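4. Data collection by the student team

4.1 Setting and participants

The work reported in this section was done by the second-year project group at Flindstead during the fall term. The group had six members, all in their first robotics course, and met twice a week. Samina Bukhari supervised the group and Tharun Namboodiri ran the training side, meaning the computer on which the recorded demonstrations were checked and the policy was fitted. None of the students had collected manipulation data before October.

The course asks each group to pick one household task and take it from first recordings to a working policy on the Kitden arm in the teaching lab. Our group picked tidying a desk. The task was stated to the students in one sentence: take a soft storage bin, place it upright on a clear part of the desk, and put loose objects into it. In this section we deal only with the first part, the handling of the bin, which gave the students far more trouble than the objects did.

4.2 Equipment

Demonstrations were recorded with a hand-held gripper that has two fingers and a camera looking out over them. The person recording holds the tool by its handle and works the fingers by hand. Each finger carries a square fiducial marker, and the distance between the two markers in the image is used to recover how far the gripper is open. The finger pads are orange and textured. The students built the grippers from a kit of parts during the first two weeks of term, and each pair of students kept the same gripper until the end so that differences between tools could be traced.

The pads were changed once. The first set was hard and smooth, and fabric slid out of it when the bin was lifted by one wall. The second set is the one shown in Figure 3. Recordings made with the first set were kept on disk but were left out of training.

4.3 Recording procedure

Students recorded at home or in their rooms as well as in the lab. This was a requirement of the assignment. An earlier group had recorded all of its data on one lab bench, and its policy failed when the bench was moved next to a window. The students were told to leave the desk as they would normally have it, with whatever was on it, and to move only things that could break or spill.

A demonstration started with the gripper in free space and the fingers open. The student moved in, closed the fingers on the bin, lifted it, carried it to the target spot, set it down and backed the gripper away. Takes in which the bin fell over after release were marked as failures by the student on the spot, by pressing a key on the recording laptop. We asked for failures to be marked and kept. In the first week several students deleted them, and those sessions had to be repeated.

The target was 60 demonstrations per desk. Students reported that their attention dropped well before that number was reached, and Bukhari changed the rule in the third week so that a desk could be split over two sittings. Clutter was allowed to change between sittings. The position of the desk and the lamp was not.

4.4 What was recorded

The group handed in 800 demonstrations. After checking, 230 were set aside. The largest share of these were lost to tracking: the camera pose is estimated from the image, and when the tool was brought close to a large plain surface the estimate drifted. A dark cloth or a bare wall gives the tracker little to hold on to. Namboodiri wrote a short script, which the students called Mamar, that compares the start and end pose of each take and flags the ones that do not close. All flagged takes were then watched by a student who had not recorded them.

Other takes were dropped for simpler causes. In a number of them the marker on one finger was hidden behind the bin for most of the lift, so the opening of the gripper could not be read. In others the student had used the free hand to steady the bin, against the instructions.

The remaining takes cover a fair range of desks. Some are almost bare. Others hold books, toys, shoes and cables, and the background behind the desk differs from room to room. Figure 3 is from one of the more crowded desks. The bin is held between the fingers with its opening turned toward the camera, and a penguin toy sitting on a round white plush, two books and a white sneaker share the space with it. A black cloth with foam letters along its top edge is fixed to the wall on the left.

4.5 Grasping a soft bin

A fabric bin has no single shape. The walls give way when pressed, and the rim moves with them. The students tried two grasps. In the first, one finger goes inside the bin and one outside, so that a single wall is pinched. In the second, both fingers stay outside and the bin is squeezed. Pinching the wall was easier to do by hand and was the grasp most students chose when they were given no instruction.

On the arm, the results were less clear. The policy trained on mixed grasps would often hesitate above the rim and then close on nothing. Bouchard, the group's name for its second training run, used only takes sorted by grasp, with one policy for each. The hesitation went away in both. The squeezing policy crushed the bin at times and the pinching policy set it down at an angle, but both finished the motion, and the students were able to describe the faults and go back to their recordings to look for them.

They found that the tilt was present in the demonstrations. When a person pinches one wall and lifts, the bin hangs to one side, and most students did not correct for it until just before release. Some did not correct for it at all and let the bin drop flat. The arm had learned the same habit. New recordings were made in which the student leveled the bin early in the carry, and these were added to the pinching set for the final run.

4.6 Notes on teaching

The review of flagged takes was planned as a chore and became the part of the course the students asked most about. Watching another student's recordings showed them how much their own hand motion varied. Two pairs changed the way they held the tool afterward. We have since moved the review to the second week, before the bulk of the recording is done.

We would also shorten the building phase. Students who had trouble assembling the fingers started recording late and then hurried, and their takes were overrepresented among those set aside.

Figure 3. Fabric storage bin held in the hand-held gripper at a cluttered desk.

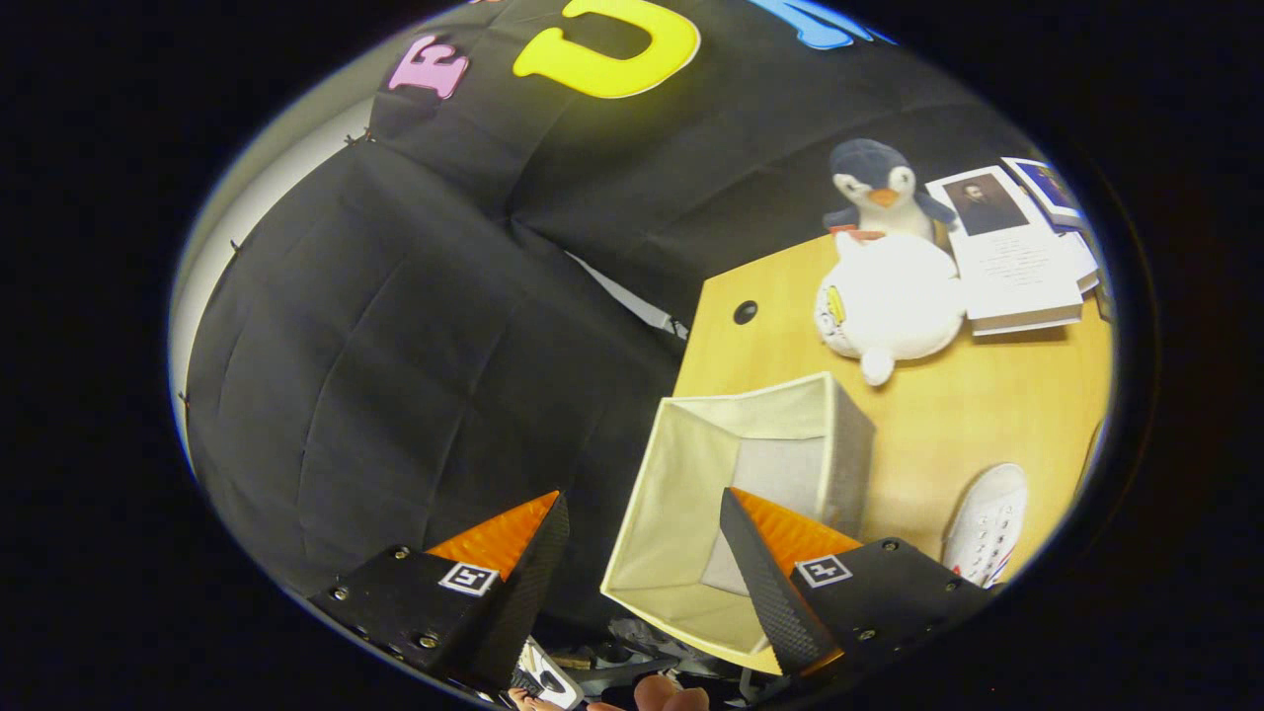
Contact: Flindstead Robotics Teaching Lab | © 2018 The authors | Back to top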